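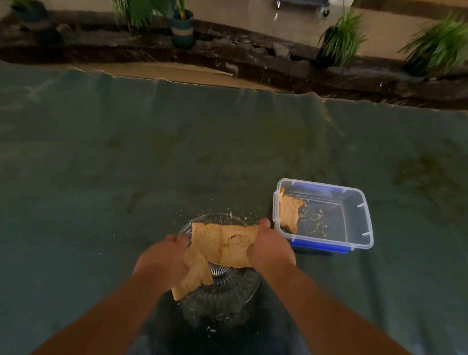

The dryer at Kultotcombe had been scorching its sheets since Friday. She broke one up by hand over the glass bowl and let the crumbs go where they liked. It snapped too easily, and there was a dark hole through it.

The log said 552 on the back roller. It should have said 600. She took the side panel off and found the belt sensor coated in dust, so the machine had been slowing itself down and cooking everything twice.

She wiped the sensor, put 20 drops of oil in the bearing and reset the counter. The manual from Stomside wanted a new belt every 3000 hours. This one was past that — well past — and the spare was still in Beltitz.

She started it anyway, at half speed, and stood with her palm on the casing. The knock was still there. She wrote "belt" on the door in chalk and went to find the phone.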